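Kadix 转会与球员考察管理系统使用评测

Kenero 足球俱乐部技术部 发布日期：2024年4月22日

本评测依据技术部与竞赛事务部在一个完整转会周期内的使用记录编写，供俱乐部各梯队、合作青训单位及有采购意向的兄弟俱乐部参阅。评测所用版本为 Kadix 俱乐部版，授权席位12个，使用期自去年11月起，覆盖冬季转会窗口的准备、注册及窗口关闭后的归档工作。主要执笔人为技术部考察主管 Chinyere Wike。
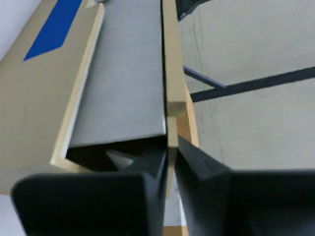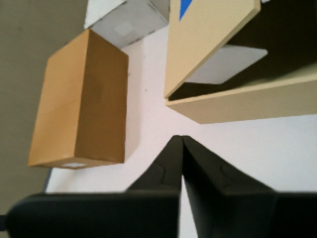
一、采购背景

俱乐部此前的球员考察资料分散保存。考察员各自使用电子表格，比赛报告以邮件附件形式提交，合同期限与解约条款由竞赛事务部另行登记。一名球员的姓名在不同表格中可能有两种以上的拼写，转会会议召开前，工作人员须逐条核对，占用大量时间。上一个夏季窗口期间，一名边后卫的考察报告在提交后未能及时送达决策层，俱乐部得知其有意离队时，该球员已与 Adebisi 竞技俱乐部完成签约。技术部在窗口总结中将此事列为流程缺陷，并建议引入统一的管理系统。

选型阶段共比较了两款产品，即 Kadix 与 Imar。两款产品均提供球员资料库、考察报告模板和候选名单功能。Imar 的数据图表较为丰富，界面完成度较高，但报告模板不允许俱乐部自行增减评分项目，且转会谈判的过程记录需要另购模块。Kadix 的图表功能相对简单，流程管理部分则更贴近本俱乐部的工作方式。经技术部提议、管理层批准，俱乐部最终采购 Kadix。

需要事先说明的是，本评测所述结论以中等规模职业俱乐部的使用条件为前提。考察团队人数较多、覆盖多个大洲的俱乐部，以及仅有一两名兼职考察员的地方俱乐部，实际感受可能与本文有较大出入。

二、部署与数据迁移

系统以网页方式访问，无须在本地安装服务器。开户当日即可登录使用，账号权限由俱乐部管理员自行分配。权限分为查看、填报、审核、管理四级，划分清楚，足以满足日常需要。唯梯队教练这一角色较难归类：教练需要查看本年龄段候选球员的报告，却不应看到一线队目标球员的薪资信息。默认设置下，查看权限一经开放，薪资栏即同时可见。管理员须在字段设置中逐项关闭，操作路径较深，说明书对此仅有一句提示。建议新用户在邀请教练组加入之前先行处理。

旧资料迁移是部署阶段工作量最大的一项。技术部共整理出500份历史考察报告，按照 Kadix 提供的导入模板重新编排后分批上传。系统能够识别常见的日期格式，对出生日期相同、姓名近似的球员会提示可能重复，并交由人工确认。此项功能较为可靠，旧表格中积存多年的重名问题大部分在迁移过程中得到清理。

迁移中出现的主要问题有以下几项。其一，导入模板对比赛场地字段有长度限制，超出部分直接截去，导入完成后没有任何提示，技术部在抽查时方才发现。其二，旧报告中的手写批注以扫描件形式保存，系统可以将其作为附件挂接，但无法检索其中文字。其三，旧评分采用五级制，Kadix 默认采用十分制，换算规则须由俱乐部自定。技术部决定保留旧分数原貌，另设一栏注明评分制度，未作强行换算。这一做法使新旧报告无法在同一图表中比较，但避免了换算造成的失真。

三、考察报告填报

考察报告是系统使用频率最高的部分。填报页面分为基本信息、比赛情况、技术、战术、身体、心理及综合意见若干栏。各栏评分项目可由俱乐部自行设置，并可按位置区分。技术部为守门员单独设计了一套模板，增加了出击时机、脚下分球及与后卫线的沟通等项目，整个过程无须厂商介入。

考察员普遍反映，手机端填报较为顺畅。比赛进行中可以先记录时间点与简短备注，赛后再在电脑端补充成文。信号较弱的客场球场内，离线记录能够保存，恢复联网后自动上传。使用期内出现过一次离线记录未能同步的情况，原因是考察员在上传完成前退出了登录。厂商客服协助找回了大部分备注，其中一段关于定位球防守的文字未能恢复。此后技术部要求考察员在确认上传完成后方可退出，类似情况没有再次发生。

综合意见一栏采用固定选项，包括建议签约、继续观察、暂不考虑等。考察员可在选项之外附文字说明。技术部认为固定选项有利于汇总，但继续观察这一选项使用过多，容易成为回避判断的出口。Kadix 允许管理员为该选项设定复核期限，到期后系统向提交人发出提醒。启用复核期限之后，长期搁置的观察名单明显缩短，转会会议的议题也随之集中。

视频功能尚有不足。报告可以插入外部视频链接，也可以上传短片，但系统自身的剪辑工具仅能设定起止时间，不能在画面上标注跑动线路。需要制作战术讲解片段的工作人员仍须使用其他软件。短片上传后经过压缩，远景镜头中球员号码常常难以辨认。对以现场考察为主的俱乐部影响不大，对以视频初筛为主的俱乐部则应慎重考虑。

四、候选名单与转会会议

候选名单按位置排列，每个位置下可设首选、备选及长期关注三类。名单中每名球员的条目会自动显示最近一次报告日期、报告人、合同到期时间和俱乐部内部估值。列表可以导出为文档，版式适合直接用于会议材料。

技术部对内部估值功能评价较高。系统不自行给出身价，只提供计算框架，由俱乐部填写转会费、签字费、薪资总额、经纪费用及预期使用年限，再折算为每赛季成本。会议讨论时，管理层可以清楚看到一名转会费较低而薪资较高的自由球员与一名转会费较高的年轻球员之间的实际差距。冬窗期间，俱乐部原拟引进的一名中场球员正是在这一比较之后被移至备选名单。

估值框架也有局限。浮动条款的处理方式较为粗略，出场奖金、保级奖金和二次转会分成只能以固定金额录入，不能设置触发概率。租借附带购买义务的交易，系统将购买费用全部计入首个赛季，导致成本显示偏高。竞赛事务部在会议材料中以脚注方式作了说明，但脚注须逐份手工添加。厂商答复称后续版本将改进，未给出具体时间，本评测不将其作为评分依据。

名单的保密措施总体合格。管理员可以查看每一条目的访问记录，包括访问账号与访问时间。导出的文档带有导出人姓名的水印。转会传闻对谈判的影响不容低估，一旦目标球员的姓名提前见报，对方俱乐部的报价往往随之上调。水印不能从根本上防止泄露，但能够促使使用者谨慎对待会议材料。本俱乐部建议同时规定纸质材料会后收回，不应完全依赖软件手段。

五、谈判过程记录

谈判记录是俱乐部选择 Kadix 的主要理由，也是实际使用中体会最深的部分。每一桩交易可以建立独立的档案，依时间顺序登记询价、报价、对方答复、球员方面的意向及经纪人联系情况。每条记录须注明登记人，提交后不得删除，只能追加更正。这一设计起初引起部分工作人员不便，笔误也须另行更正，档案中因此留有若干琐碎条目。经过一段时间使用，各部门均认可其必要性。管理层在决定是否提高报价之前，能够查阅完整的往来经过，不必依靠个别经办人的口头转述。

档案可以设置报价上限和审批人。报价超过上限时，系统要求指定审批人确认后方能登记为已发出。需要注意的是，系统只能约束登记行为，不能约束经办人在电话中作出的口头承诺。俱乐部应当在内部制度中另行规定，口头报价须于当日补登。

窗口临近关闭时，系统的截止时间提醒较为实用。提醒按照管理员设定的赛事注册截止时间倒计时，并列出尚未齐备的文件，例如体检报告、球员签字页、原俱乐部解约证明及国际转会所需材料。冬窗最后阶段，本俱乐部同时办理两笔租借，提醒清单避免了文件遗漏。不过，提醒时间以管理员所在时区为准，与境外俱乐部往来时须自行换算。技术部认为这是一处不应有的疏忽，时区设置在同类软件中已属基本功能。

系统内置的文件模板可供参考，但不宜直接使用。模板所用条款措辞较为笼统，与本地赛事组织的注册表格亦不完全对应。俱乐部法律顾问审阅后，仅保留了意向函的基本结构，其余模板均改用俱乐部原有文本。

六、梯队与青训的适用情况

俱乐部将系统延伸至梯队使用，由两名青训考察员负责填报。梯队考察与一线队考察的要求有明显区别。青少年球员身体发育进度不一，单场表现的参考价值有限，报告应当侧重于学习能力、训练态度及一段时间内的变化。Kadix 的同一球员历次报告可以并列查看，变化趋势较为直观，这一点适合青训工作。

不足之处在于，系统没有为未成年球员设置单独的资料保护规则。监护人联系方式与球员本人资料处于同一页面，具有查看权限的账号均可看到。俱乐部目前的处理办法是不在系统中录入监护人信息，改由青训办公室单独保管。此种办法增加了工作环节，但在厂商作出改进之前，本俱乐部认为有必要坚持。其他单位若计划在青训部门使用该系统，应当先就资料保护事项征询专业意见。

此外，梯队比赛缺少统一的赛事数据，系统自带的赛程库基本不包含青年联赛。考察员须手工建立比赛条目，包括对阵双方、场地与开球时间。同一场比赛由两人先后建立时，系统不会自动合并，只能由管理员处理。

七、性能与服务

使用期内系统总体稳定。日常查询反应迅速，打开包含多段短片的报告时稍有延迟。冬窗关闭当日，登录页面曾短暂无法访问，恢复后已登记内容完整。厂商事后发来书面说明，承认当日访问集中。对于转会管理软件而言，窗口关闭日正是最不应出现中断的时刻，本俱乐部据此在稳定性一项中作了扣分。各俱乐部应当于关闭日之前导出全部在办档案，并保存一份纸质联系清单。

客户服务以邮件和在线留言为主，工作时间内答复及时，答复内容具体，多数问题一次沟通即可解决。电话支持仅在转会窗口期间开放。培训分两次进行，第一次面向管理员，第二次面向考察员，讲解人员熟悉足球业务，能够结合实际案例说明。培训录像可以反复观看，后加入的工作人员主要依靠录像自学。

中文界面翻译尚可，个别术语不统一。例如租借与外租在不同页面混用，边后卫在统计页面被译为侧卫。上述问题不影响操作，但导出文件提交管理层之前仍须校对。

费用方面，系统按席位按年收取，具体价格因合同约定不在此公布。考察报告数量本身不另计费，短片存储空间超出基础额度后须加购。本俱乐部在使用期内未超出基础额度，视频使用较多的单位应当在签约前询问清楚加购办法。合同终止后，厂商承诺提供完整的数据导出。技术部进行过试导出，文字报告与附件均可取得，报告之间的关联关系则须自行重建。

八、评分与意见

技术部依据内部采购评价办法，对资料管理、报告填报、名单与估值、谈判记录、青训适用、稳定性及服务各项分别评定，综合得分为78分（满分为一百分）。谈判记录得分最高，青训适用得分最低。考察员与竞赛事务人员的评分较为接近，梯队教练的评分偏低，主要原因为权限设置复杂和青年联赛赛程缺失。

就适用范围而言，本俱乐部认为 Kadix 适合已有固定考察团队、每个窗口须同时推进多笔交易、且重视内部审批留痕的职业俱乐部。以数据分析和视频筛选为主要手段的俱乐部，可以优先试用 Imar 或其他侧重数据的产品。考察人员较少的俱乐部，沿用规范的电子表格并指定专人维护，亦能满足基本需要，不必急于采购。

拟采购的单位，宜在签约前完成以下准备：确定报告评分制度，统一球员姓名的书写方式，明确薪资信息的查看范围，指定一名熟悉转会业务的管理员。上述事项若留待系统启用之后再行商定，各部门填报标准难以一致，后期更正的工作量较大。试用期应当尽可能安排在转会窗口之内，平日试用难以检验截止时间提醒与审批功能。

还应当指出，管理系统对引援结果的作用是间接的。系统能够保证资料齐备、过程可查，对球员能否适应球队打法、能否融入更衣室，仍须由主教练与考察人员作出判断。冬窗引进的球员目前出场时间尚短，本评测不对其表现作出评价，也不将引援成败归于所用软件。

本俱乐部已决定续约一年，席位数量维持不变。续约期间，技术部将继续记录租借交易成本计算、时区设置及未成年球员资料保护三个方面的改进情况，并于夏季窗口关闭后补充本评测。各梯队在使用中发现的问题，请以书面形式提交技术部考察主管 Chinyere Wike，由技术部汇总后统一反馈厂商。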